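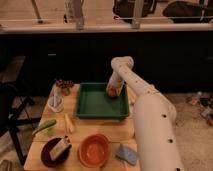 The long table, green tray at the back and the bowls along the front.

Minutes of the Almont shared kitchen meeting, April

Present: Stojan Nikolaidis, Nerys Probert, Tatiana Šindelář, Danang Ismail, and me, Verna Szabo, typing with one hand and eating with the other.
Apologies: none, we got everybody for once!

We started at 6, or close enough (Danang was still hunting for a chair). Last month's minutes were read and passed with one fix: it was Nerys and not Tatiana who offered to wash the aprons. Sorry, Nerys. Sorry, Tatiana.

1. The table

Most of the evening went on this one. Stojan thinks the long table has turned into a place where things get put down and then stay there for good, and I have to say I'm with him. He wants the front kept for bowls and the back for the green tray, with the middle left clear for chopping. Tatiana said that's fine on paper but she likes her vegetables within reach, and she isn't going to walk to the fridge every time she wants a cucumber. We went back and forth on this for a good while.

What we settled on: the green tray lives on the table, toward the back, and it gets emptied at the end of every session. Whatever is left in it goes in the fridge or goes home with somebody. The maroon bowl and the terracotta one stay out too. Boxes and cartons don't belong in the bowls, please, there's a whole shelf for those. Agreed by everyone, Tatiana with a sigh.

Danang brought up the seams between the boards. Crumbs get down in there and he's been digging them out with a toothpick (thank you, Danang, I had no idea). He'd like to oil the wood before summer. Nerys has used Živković oil on her own counters and loves it, so she'll bring what she has left and we'll try a patch on the underside first.

2. Jars and cups

We have too many jars. I said this in the winter and I'm saying it again! Nerys wants the small glass one left on the table where it is, at the back corner, and I'm happy with that because it looks cheerful there. The rest need labels. If you fill a jar, write on it what's inside and the month. Stojan opened one last week expecting paprika and we've all heard the story now.

Clear cups: rinse them and put them away, even if you only used one to hold a stirrer.

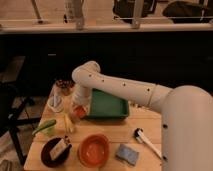

Tatiana asked if we could go over to mugs altogether. Danang pointed out that the mugs we own are chipped, and the Pridora set everybody liked isn't cheap. We left it there and I'll look at secondhand ones when I'm next in town.

3. Money

The kitty stands at 409. Rent for the room is paid up. Stojan got a quote of 900 for a new countertop along the back and read it out in a very flat voice, and there was some laughing, and then we moved on. We did agree to set aside 100 for small stuff: sponges, cloths, dish soap, a decent peeler. Nerys holds the receipts, so give them to her and not to me, I lose them.

4. Sponges

Yes, they get their own item. Blue is for the table and the bowls. The green scratchy ones are for pans only. Danang will pick up a new pack from Emar on his way over next time. Please wring them out when you're done and stand them up by the sink.

5. Soup night

Everyone still wants to do it. Tatiana is making the corn chowder, Stojan is on bread, and I've said I'll do a cucumber salad with dill if somebody else peels. Nerys asked whether we should charge at the door and we went for a donation bowl (the terracotta one, it's the prettier of the two). Danang will ask his sister about folding chairs. We still don't have a ladle big enough, so if you have one at home, bring it.

6. Anything else

The drawer under the counter sticks. Stojan will bring candle wax and rub the runners. Tatiana is missing a vegetable knife with a black handle and would like it back, no questions asked.

To do before next time
Nerys: oil, aprons, receipts
Danang: sponges, chairs
Stojan: drawer, bread
Tatiana: chowder recipe to me so I can work out the shopping
Verna: mugs, jar labels, type this up

Next meeting in May, same time, same room. Bring a pen for the jars.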